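About the Ellis Robotics Club

The Ellis Robotics Club meets in Room 17 of Ellis School, between the kiln and the boiler. We build robots, fix robots and hunt for the screw that fell off the robot. Membership is open to every student from sixth grade up, and no experience is needed – most of us arrived with none and have been careful with it ever since.

How we started

The club began with one donated kit and a plan to enter the Biltau Challenge, a regional contest for school teams. Our first robot drove 17 inches and then rested. The judges were kind. We went back the next September with a longer battery lead and came home with a certificate for sportsmanship, and it still hangs over the sink.

What we're working on

Our current project is called Grirden. The goal is a robot that can tidy up a living room, a job our members know mainly by reputation. Before a robot can do that, somebody has to work out how to pick up a floppy bag without launching it, so this year's work is all about grippers. We work with soft, shiny and awkward things, and we do it on real furniture. Foam pads line the jaws, and the snack packets are heaped up on a blanket the way they would be at home. 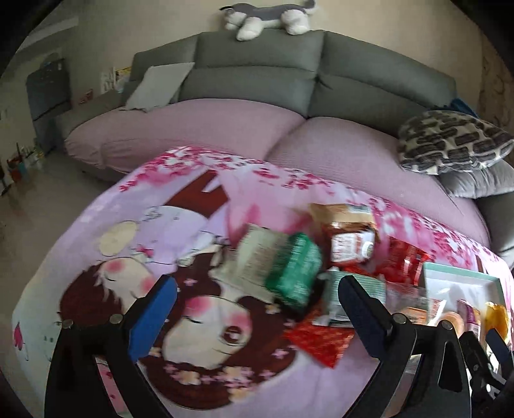

Who can join

Anyone at Ellis. Builders, coders, people who like drawing, people who like labeling drawers. We are very short of people who like labeling drawers.

Dues are $17 a year. If that's a problem, tell us and it won't be.

Where the money goes

Mostly into motors. A grant from Ultinell paid for our tools, and the spring bake sale brought in $326, of which $300 went on parts and the rest on more flour.

Visiting

Families are welcome at our open evening in November 2018. Please don't feed the robots. The members will eat anything.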